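Caring for Everyday Things – Prirden Evening Courses
Session 3 notes: the umbrella, and the table you work on
Tutor: Thulani Joubert

I said at the end of last session that umbrellas were my favourite week and I meant it. Please bring one if you have one, any age, any state. Broken ones are very welcome! These notes cover the folding and the small repairs, and there is a fair bit on tables and light first, as most of the trouble people had with the zips came from working in a dim corner on a busy tablecloth.
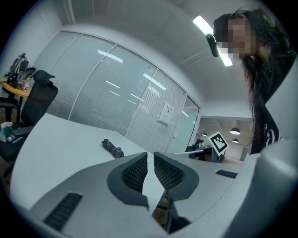
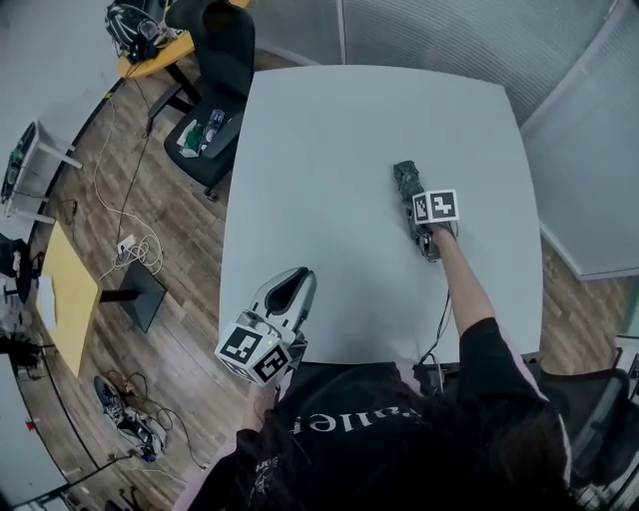
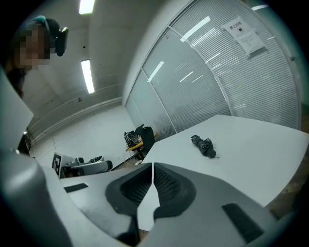 First, the folded umbrella on the table. Second, the table from overhead. Third, the ceiling lights and the blinds behind the glass partition.

1. The table

Look at the umbrella in the first picture for a moment. Black fabric on a white top, and you get the whole outline at once. Put the same umbrella on a dark wooden table and you would be hunting for the edge of the cloth with your fingertips. A pale, matt top is the best thing you can have for looking over dark fabric. If yours is dark at home, an old white pillowcase pulled tight and tucked under does nicely. The reverse holds for pale fabric: for a cream sunshade I put down a navy towel.

Matt matters as much as pale. A shiny top throws the lamp back at you, and you lose small things in the glare (thread ends, rib tips, the tiny rivet you were holding a second ago).

For size, 900 mm square is plenty for a folding umbrella. A long walking umbrella can hang over the end without harm while it is closed. An open one won't sit on any table, so do that part standing up, with the handle hooked over a chair back or held by a friend.

Wipe the table before you start. Crumbs and grit get rubbed into the cloth when you smooth it out, and it's the smoothing that does the damage.

2. The light

This came up in questions last time, so here is a longer answer.

Long strip lights overhead are good for fabric work. The light comes from a wide area, the shadows of your hands are soft, and you can move round the table without standing in your own way. What strips are poor at is showing texture. If your cloth has a quiet pattern in it, like the one on the umbrella in the first picture, straight-down light can flatten it almost completely. Worn patches disappear in the same way.

So add one small lamp, low and to the side. It skims across the surface and every crease stands up. I love doing this in class because people gasp a bit – an umbrella they thought was perfect turns out to be full of tiny crease lines where it has been folded in the same place for years.

On bulbs: the number on the box followed by K tells you how warm or cool the light looks. A 3000 bulb is warm, lovely for a sitting room, and it makes black and navy thread very hard to tell apart. A 4000 bulb is a more neutral white and is what I use at my own table. Ask for it by number in the shop, as names like "cool" and "bright" vary from one maker to the next.

Daylight is still the nicest for matching thread. Direct sun is too much of a good thing, though, and you end up squinting. Horizontal blinds are handy at a window for that, because you can tilt the slats until the light comes in off the ceiling. Behind glass, closed blinds give you a calm pale background, but the glass in front can pick up the ceiling lights as streaks. You can see them in the third picture. If something like that catches your eye while you are threading a needle, shift your chair a little and turn your back to it.

3. Parts of an umbrella

We'll use these words all evening, so have a read before you come.

Canopy: all of the cloth together.
Panel: one wedge of the canopy, seam to seam.
Rib: the thin arm that lies along a seam under the cloth.
Stretcher: the shorter arm that pushes the rib out.
Runner: the sliding collar that the stretchers are fixed to.
Shaft: the central pole. On a compact umbrella it is made of tubes that slide into each other.
Tip: the little cap at the end of each rib, where the cloth is sewn on.
Ferrule: the point at the very top, beyond the cloth.
Tie: the strap that goes round the rolled umbrella and fastens with a popper or a patch of hook-and-loop.

Barnabás Oláh, who took the course last April, made up a set of labels on brown luggage tags and has kindly left them with us. We'll tie them to a big old walking umbrella from the Lustby repair box and pass it round.

4. Folding it properly

This is the bit everyone thinks they can do already. Try it slowly once and you'll be delighted with how slim the thing becomes.

Make sure the cloth is dry. Close the umbrella, but leave the shaft long if yours slides. Undo the tie and hold the umbrella with the handle in one hand and the open edge of the cloth hanging down.

Give it a gentle shake so that the panels fall loose between the ribs. Now find the panel with the tie on it. Leave that one for last. Take the panel next to it, pull it out flat like a page, and lay it round the shaft. Pull out the next and lay it on top of the first, going the same way round. Carry on like this, holding the growing stack lightly under your thumb, until you come to the tie panel, which goes on top and covers the lot.

Then turn the handle against the cloth so that the whole stack winds up snugly. Hold the cloth with a loose hand. Squeezing it hard is how you get shiny marks and bent ribs. Wrap the tie and fasten it.

On a compact umbrella the ribs bend back on themselves, so there is an extra step. Before you start on the panels, check that every rib has folded at its joint and is lying alongside the shaft. One rib sticking out like an elbow will spoil the roll, and it's the one that snaps when the sleeve goes on. Push the shaft in after the panels are wound if you can. Some people do it before. Both work and I go back and forth on it myself.

Left-handers: wind in whichever direction the tie wants to go. The popper tells you. If the two halves face away from each other, you have gone round the wrong way, and all you need do is let it unwind and begin again.

5. Drying

Leave a wet umbrella half open, standing on its edge or hung by the handle. Fully open also dries it well, but it keeps the cloth stretched tight, and on an older canopy I'd rather spare the stitching. Never roll it wet and leave it in a bag overnight if you can help it. Rust starts at the rib joints and then makes brown dots on the cloth, and those are very hard to shift.

Keep it off the radiator. Once dry, a soft clothes brush takes off the dust, working from the ferrule down to the edge and along the panel.

For marks, use lukewarm water with a few drops of washing-up liquid and a sponge. Open the umbrella, dab, rinse with a clean wet sponge, and let it dry in the open position this once so that it dries without creases.

6. Small repairs we will try

Tip come off the cloth. The most common fault by a mile, and the most satisfying to put right! Thread a needle with strong polyester thread, doubled. Slide the tip back on to the rib end, bring the corner of the cloth up to it, and sew through the small hole in the tip and through the hem, several times over. Finish with a knot on the inside. Do this with the umbrella closed so that nothing is pulling against you, and open it slowly afterwards to check.

Seam come away from a rib. There are small tacking stitches along each rib, and they do break. A few turns of thread round the rib and through the seam allowance will hold it. Catch only the seam allowance. If the needle goes through the canopy itself you have made a place for the rain to come in.

Bent rib. If it is a soft curve, ease it back between finger and thumb, a little at a time. If it's a sharp kink, the metal has already weakened, and it needs a sleeve over it. I'll bring some short lengths of brass tube and we'll crimp one together.

Stiff runner. Wipe the shaft with a dry cloth first. Quite often that is all it needed. If it still drags, put a very small amount of silicone grease on a cotton bud. Please don't use cooking oil, which goes sticky and collects fluff.

Popper gone. Sew-on poppers are easy and cheap. The Kovács leaflet in the class folder has good drawings for these on its back page.

A word on springs. If your umbrella opens with a button, keep your face well back and don't take the shaft apart. Those springs are strong. We'll look at one that Tranard have lent us with its side cut away, so you can watch the catch move without any risk to your eyebrows.

7. What to bring

An umbrella, or two if you like.
Needles, ordinary sharps are fine.
Strong thread in a colour close to your canopy.
Small scissors.
A white cloth or pillowcase for your place at the table.
Reading glasses if you use them, please, even if you think you won't need them.

I have spare thread in black, navy, bottle green and red.

8. To try at home before next time

Unroll the umbrella you use most and fold it the way described in part 4. Put it on a pale surface with a lamp at the side and look for the crease lines, then write down or sketch where they fall. Check each tip while you're there. If you find a loose one, leave it alone and bring it in, as I'd like to have a real one for everybody to practise on.

Next session is gloves and scarves, and the reading for it is in the same folder, behind the green divider.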